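Himside Housing Trust
Warm Bedrooms project: progress report to the Frei Fund
Reporting month: December
Date of report: December 13, 2024
Prepared by: Kári Sveinbjörnsson, project engineer

1. Position against plan

Work on the external wall bedrooms in Dillton is behind the programme agreed in the grant letter. The grant covers 40 dwellings. Internal wall insulation is complete in 20 of these. Survey work is complete in all 40, and the survey data has been passed to the ventilation contractor.

The delay has two causes. The first delivery of insulation board was rejected on arrival with damaged edges, and the replacement load took longer than the supplier had quoted. Separately, nine dwellings were found to have gypsum plaster over an earlier lime coat, with poor adhesion between the two. The specification calls for a sound substrate, so the loose plaster in these rooms has to come off before boards are fixed. This was not priced in the original schedule.

2. Humidity monitoring

Loggers are fixed in the main bedroom of each completed dwelling, one at head height on the inside of the external wall and one on the landing. Readings are taken at fixed intervals and collected by hand at each visit. The wireless collection described in the application was dropped after signal tests in the end terraces failed.

Relative humidity in bedrooms rises overnight and falls slowly after the windows are opened. This pattern was expected. The fall is slower in rooms where the door undercut is missing or where carpet has been laid up to the door leaf. The ventilation contractor has been asked to trim doors in the remaining dwellings at the same visit as fan installation.

Surface temperature on the insulated walls is higher than on the untreated walls in every pair compared so far. The reveals remain the coldest points. A thinner board is now being returned into the reveal where the window frame leaves room for it. In the older frames there is not enough depth, and an insulating plaster is being tried in two bedrooms before wider use. Results from those two rooms will be in the next report.

3. Fans

The Pelari extract unit was chosen after the tender in the autumn. Installation is straightforward where the existing duct is straight. Flexible duct has been removed wherever it was found and replaced with rigid duct. Commissioning sheets are held at the Himside office and can be sent on request.

Some residents have asked for the fans to be switched off at night on grounds of noise. Boost settings have been reduced in the bedrooms directly next to a bathroom. Background flow has been left as designed.

4. Furniture and bedding guidance

The application included a short guidance sheet for residents on the placing of beds and the airing of bedding. The draft went to residents with the survey letters and has been revised after their comments. The main changes are as follows.

The advice to keep every bed well clear of an external wall has been withdrawn. Several bedrooms are too narrow for it. The sheet now asks for a small gap where the room allows, and for the bed to stand against an internal wall where there is a choice.

The instruction to leave beds unmade all morning has been shortened. Residents are asked to turn the duvet back while the window is open.

A line has been added on storage under beds, which was the most frequent location of mould recorded in the survey.

Bed coverings, and a bed against a plain white wall:

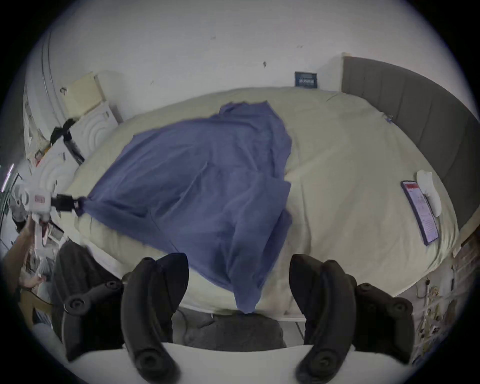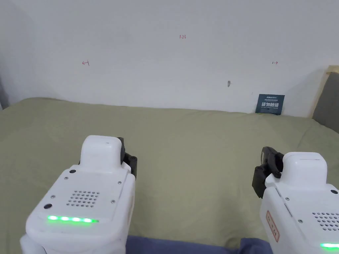
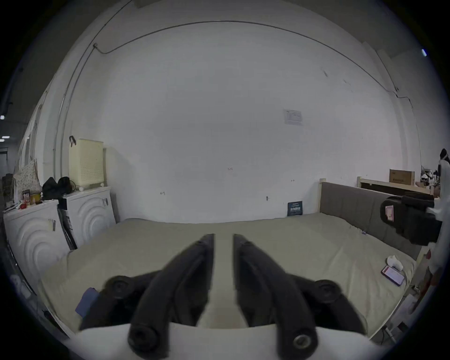
The revised sheet will be printed once the wording on window locks has been agreed with the Dillton office. A large print version is to be produced at the same time.

5. Expenditure

Spending is within the grant total. The plaster removal described in section 1 is estimated at nearly £2000 and can be met from the contingency line. No transfer between budget headings is requested. The logger budget is underspent following the removal of the wireless equipment, and it is proposed to hold this sum until the reveal trial has been assessed.

6. Next period

Plaster removal in the affected dwellings starts after the holiday closure. Board fixing in the other outstanding dwellings does not depend on it and will go ahead in parallel. Access has been confirmed for all but the upper flats in the corner block, where the stair is being repaired under a separate contract.

The Fund is asked to confirm whether the interim humidity data should be supplied as monthly averages or as the full logger files.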